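Mon 20 March

# Kandby 3 drying rack, after one winter

The Kandby 3 is a folding indoor drying rack with powder-coated steel rails and two side wings. I bought mine in September to replace an Ostrowski tower that had rusted at every weld. It has been in use most days since then, in a spare room with one radiator and a north window.

## Frame and rails

The center section has 13 fixed rails. Each wing adds more, and the wings lock at two heights: level, or raised at a shallow angle. Raised is the better setting for shirts on hangers. Level is better for anything laid flat, although the far rail of each wing dips when it carries wet denim.

Rail diameter is the main improvement over the Ostrowski. Thin rails leave a hard crease across knitwear, and the crease stays until the item is steamed. The Kandby rails are thick enough that a cotton sweater folded over two of them dries with a soft bend and no line. The trade-off is that standard clothespins barely open far enough. I switched to the wide Fukico pins, which grip the rail properly but are sold only in large bags.

The coating has held up. I found one chip, on the underside of the left wing hinge, where the locking tab rubs each time the wing folds down. There is a small spot of rust in it. I touched it up with enamel and it has not spread.

## Spacing

The gap between rails decides how fast a rack works in a closed room. The Kandby gap is wide enough for a T-shirt hung from the hem without touching the next one. Towels are a different matter. A folded bath towel over one rail brushes its neighbor on both sides, and the inner faces stay damp into the second day. Using every other rail fixes this and halves the capacity.

Dark cottons need more attention than pale ones, mainly at the seams and waistbands. I turn them inside out, shake them once, and leave an empty rail on each side. A garment that goes on in a bunch dries in a bunch.

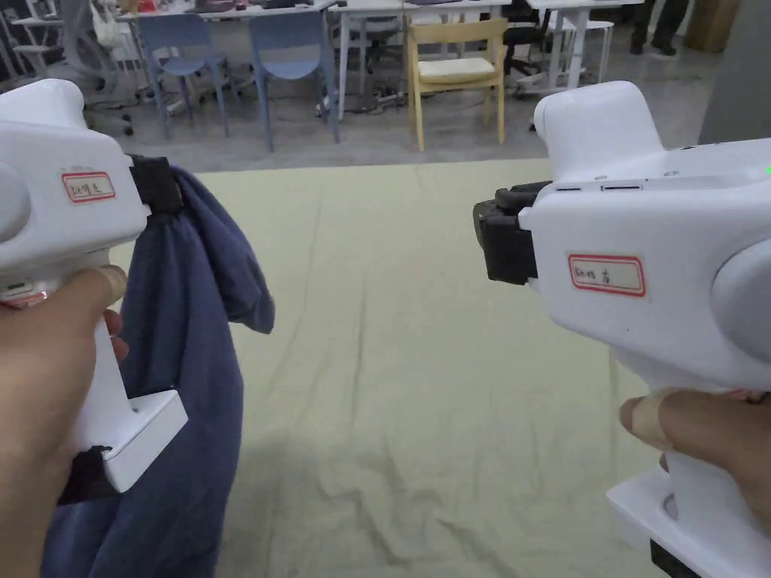 Drying time depends more on the room than on the rack. With the radiator on low and the door open, a mixed load of shirts and underwear hung after dinner is ready by the next morning. With the radiator off, the same load needs until evening. A desk fan pointed along the rails, parallel to the cloth, makes a larger difference than turning up the heat. Pointing it straight at the front row dries the front row.

## Feet and stability

The feet are molded plastic caps pushed over the tube ends. Two of the four came loose in the first month. Oanh Đặng, who has the same model, fixed hers with a turn of electrical tape inside each cap, and I did the same. They have stayed on.

Loading order matters. If one wing is filled while the other is empty, the rack leans and the inside feet lift slightly. It has not tipped, but I would not leave it half loaded near a small child. Fill the center first, then alternate wings.

On tile it slides if bumped. On carpet it stays put, but the legs have to be lifted clear before they will fold.

## Folding and storage

Folded, it is flat enough to go behind a door. The catch that holds it closed is a plastic hook, and this is the weakest part of the design. It needs a firm push to engage and it lets go if the rack is carried by the wrong rail. I now carry it by the center bar with the hook facing down.

The manual is one sheet of drawings. It shows the wing lock upside down. If the tab will not seat, flip the wing bracket over and try again before forcing it.

## Compared with the Puketti

I used Amber Visser's Puketti for a week while my spare room was being painted. It has casters, a lower shelf for shoes, and more total rail length. It also takes up twice the floor, and the rails are hollow aluminum that flexed under a pair of wet jeans. The casters are good. For a laundry room with a dedicated corner, I would take the Puketti. For a rack that is put away between loads, the Kandby is the better choice.

## Rating

Four out of five. One point off for the foot caps and the catch. Replacement caps are listed as a spare part, but the hook is not.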